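Household Robotics Program: Progress Note

The Homness working group has completed its July review of whether machines can yet take over ordinary kitchen chores. Its answer remains cautious. Of the 15 chores on the Flatari list, 3 were judged ready for trial in private homes. Making toast was not among them. Handling a slice of bread without crushing it, and setting it down on a tray, still calls for close supervision by staff.

Members may request the full report from the Vusosora office. The next review will add laundry and dishwashing.
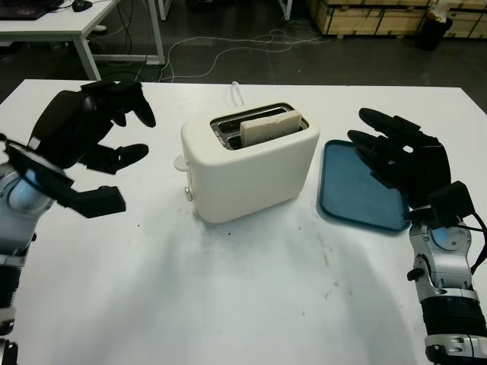
Page last changed: Wednesday, 3:52 p.m.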